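Section 6. Trying out a second gripper

12 shares · 3 comments

By now you have an arm that moves when told to and stops when told to, and you are feeling pleased with yourself. This section covers swapping the gripper and finding out whether the new one is any better than the old one. Allow an afternoon. Necati Güneş, who wrote the first version of this guide, allowed an hour, and the first version of this guide is no longer in use.

The steps apply to both grippers we currently support, the Irkico two-finger and the Cuypers. If yours came from somewhere else, steps 1 to 5 still hold, but you will need your own offset file.

6.1 Fitting the gripper

1. Send the arm to its parked position and press the emergency stop. Leave it pressed.
2. Turn off the air, if your gripper uses any, and let the line empty before you touch a fitting.
3. Undo the four flange bolts in a cross pattern. Hold the gripper with your other hand. It is heavier than it looks.
4. Offer up the new gripper with the locating pin towards the cable side. It will also go on the other way round, and it will feel perfectly happy there until the first pick.
5. Tighten the bolts in the same cross pattern, then route the cables with enough slack for the wrist to turn fully both ways.
6. Load the matching offset file from the Incombe controller menu, under Tools. Check the name twice.

CAUTION: Loading the wrong offset file makes the arm believe its fingers are 89 mm from where they are. The arm will act on this belief with great confidence.

6.2 Preparing the bin

7. Fix the bin so that it can't slide. A clamp on the rim will do for light work. Screws are better for anything long.
8. Teach the four corners and the floor height again, even if nobody has moved the bin. Somebody has moved the bin.
9. Set the floor clearance to 3 mm for the first run. You can bring it down later, once you trust the numbers.
10. Put in the blocks and stir them by hand. Tidy rows flatter every gripper ever made. What you want is blocks leaning on other blocks, blocks crossed over each other, and at least one tucked up against a wall.

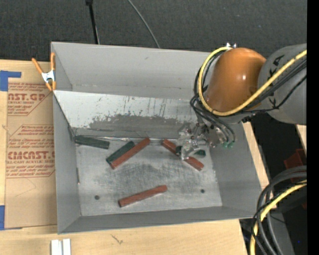
11. Run ten picks at quarter speed with a hand near the stop button. Watch the fingers and ignore the screen. The screen will tell you it is going well.
12. If all ten pass without a knock against the walls, go up to 60 per cent speed and start the full test.

NOTE: Blocks in the corners are where the two grippers differ most. The Cuypers has slimmer fingers and will try for nearly anything. The Irkico is broader and gives up sooner, which sounds worse until you have paid for fingers.

6.3 The full test

13. Set the run to 1000 picks and choose "Return to bin" so that the arm drops each block back in. Stir by hand whenever the software pauses to ask.
14. Record three things for each gripper: missed picks, dropped blocks and stops. Leave the comments box for facts. Tineke Declercq reads every entry and has asked that we stop using it for opinions about the controller.
15. Repeat with the other gripper, using the same blocks, the same bin and the same speed. Changing two things at once gives you a lovely chart and no idea what it means.

CAUTION: Keep hands out of the bin during a run. A paused arm and a stopped arm look exactly alike — check the controller light before stirring.

6.4 If something goes wrong

Fault 1635 (finger travel not reached): usually a block caught at a slant between the fingers. Open the gripper from the menu, remove the block and resume. If the fault comes back on an empty gripper, see Section 9.

Scraping noise: press stop, then go back to step 8, the one you skipped.

Gripper closes on nothing, repeatedly: see the caution under step 6. Wing-sze Siu keeps spare fingers in the Duvwood cabinet, second drawer. Sign for them.

Revised 7 September 2022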